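**Cutting up old towels for rags: worth it or a sickness?**

**burkwood_hj** wrote:
Moved into the Burkwood building in January with one box labeled "rags." It contained every towel I've owned since college. My sister Clotilde says normal people buy a pack of 10 microfiber cloths and get on with their lives. Opinions?

**MartyP** wrote:
Your sister is right. I cut up a bath sheet once and was vacuuming lint until spring. Microfiber, cold wash, no softener. Done.

**sosina_t** wrote:
Strong disagree. Microfiber grabs everything, including the skin on your fingers, and it's plastic. Old cotton is already paid for. Cut it, zigzag the edges if you're fancy, use it until it's see-through. 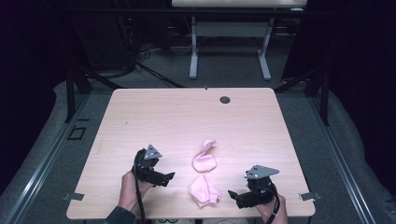

Color matters more than people admit. I keep one color per job: white for the kitchen, blue for the bathroom, anything stained for the bike. Pink, like the two crumpled ones on the table there, would be dusting in my house, and heaven help the guest who wipes a counter with it. My husband calls this "the constitution." He has been in violation since Thursday.

**MartyP** wrote:
So your free rags require a sewing machine and a legal system.

**sosina_t** wrote:
The zigzag is optional. The law isn't.

**royer_b** wrote:
Old T-shirts beat both of you. No loops, no lint, great on glass. Towels are for spills. I wouldn't use either on a good wood table without checking for a stray zipper or button first — ask me about my desk.

**burkwood_hj** wrote:
What happened to the desk?

**royer_b** wrote:
Pajama snap. Long scratch. I keep a lamp on it.

**burkwood_hj** wrote:
OK, I'm cutting up the towels and keeping the T-shirts for windows. Clotilde has been informed and is buying me microfiber for my birthday.

**MartyP** wrote:
Tell her no softener.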